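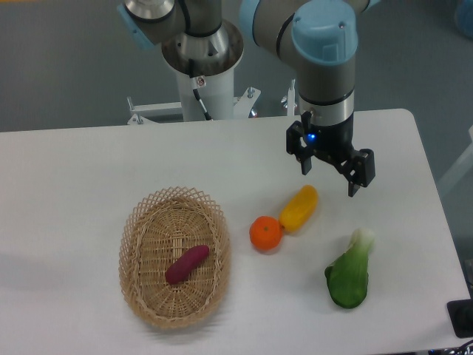 Divina Sebastian says the Bloxham food pantry ran out of fresh veg by 2 pm most days last winter, and she doesn't want to see it again.

So Prostemari is putting in $3,000 for the new season. Money goes to local growers first — whatever's in season, whatever they've got too much of. Pickup from the Hiveo depot, back gate, bring your own bags. 25 households signed up allready, more welcome. No forms, no proof of income.

Starts September. Growers with surplus please ring before noon so the cooler can be organised.

Media contact: Clive Hartley, Prostemari. Interviews avaliable mornings only.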